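Setting Up Your Sellura Bread Proofer

1. Find a level spot on the counter, well away from the oven, and give the proofer a little breathing room on every side.

2. Pour water into the tray up to the line. Plain tap water is just fine! 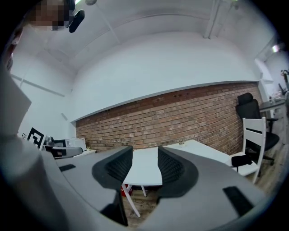 Socorro Correa

3. Slide the rack in, close the lid and press Warm. Now go and have your coffee (I always do), and come back when the light turns green.

Note: Rye doughs like to take their time, so please don't hurry them along.

Caution: Unplug the proofer before you lift out the tray.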